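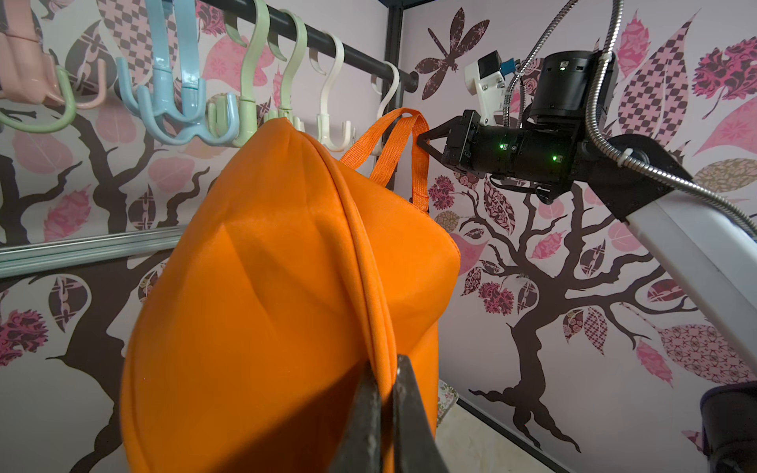 Ticket 315 – Orders stuck at "Awaiting label"
Opened by: Teresa Nic Aodha, Skasville shop
Status: Resolved

Teresa, April 13, 2022, 9:12
Good morning all, and sorry to land this on you before you've had your tea. Since I opened up the shop this morning, every new order from the website sits at "Awaiting label" and won't budge. There are 79 of them now. I've restarted the computer and the label printer, and I've tried both browsers. The printer does its test page perfectly well, bless it, so I don't think it's that. The same thing happened in December, but that time it sorted itself out over lunch.

Woo-jin Min, 9:40
Hello Teresa, thank you for trying all that first – it saves us both a good bit of time. Could you open Settings, then Carriers, and tell me what it says next to Posetti?

Teresa, 9:51
It says "Connected", but with a little grey clock beside it. Lenka's screen at the Lie shop has a green tick instead.

Woo-jin Min, 10:05
Lovely, that's the clue I was after. Your shop's sign-in to Posetti has expired and the page is still showing the old status. Please press Disconnect, wait five minutes, and sign in again with the shop's own account. Then release five orders and leave the rest alone for now.

Teresa, 10:31
All five printed! Shall I let the others go?

Woo-jin Min, 10:34
Please do. I've asked Arvid Strand to look at why no warning email went out to you.

Teresa, 11:20
All through, and the courier hasn't been yet. Thank you so much, you've been very patient with me. Happy for you to close this one.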